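Bridcombe Worktops and Tables: Common Questions

Last updated Jan 19, 2022

How long will my order take?

Most tops are ready in 19 working days from the date we receive your deposit. Round tables and anything with a cut-out for a sink take longer, and we will give you a date when you order.

What is the longest top you can make in one piece?

3,000 mm. Anything longer has to be joined. Torquil Sutherland does our site measuring and will mark the join on your drawing, so you can agree it before we cut.

Can you cut a top to an odd size?

Yes. We cut to the millimetre, and there is no extra charge for this. We have a customer with an alcove 2,197 mm wide and the top went in with the standard gap at each end. Please measure at the back, the middle and the front – old walls are rarely straight.

How deep are the tops?

Up to 900 mm. The Gravine range is also sold in narrower depths for desks and hallway shelves.

Do you sell white tops with a grain?

We do. The grain is faint and runs along the length unless you ask for it to run across. The gloss version shows it most where the light falls on it. If you want less shine, order the matt.

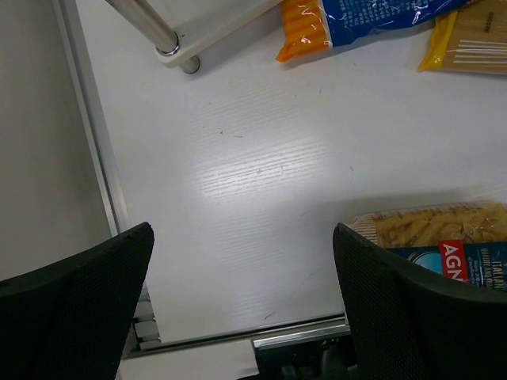

White top with a light wood grain, gloss finish.

How do I clean a laminate top?

Use a soft cloth, warm water and a little washing-up liquid, then dry it. Do not use scouring powder, wire wool or bleach. For ink or felt tip, try a small amount of methylated spirit on a cloth and rinse afterwards.

Can I put hot pans on it?

No. Use a trivet or a board. Heat can lift the surface from the core, and we cannot repair this.

Can scratches be polished out?

Not on laminate. Small chips on an edge can be filled with a Drumis repair stick, which we sell at the counter in white, grey and oak.

Can I see samples first?

Yes, up to four, free by post. Ask for Benito Nieto in the office. Larger pieces can be borrowed from the showroom for a week – a deposit is payable and is returned when you bring them back.

Do you take away old worktops?

Only when we are fitting the new one. Please tell us when you book so that we leave room in the van.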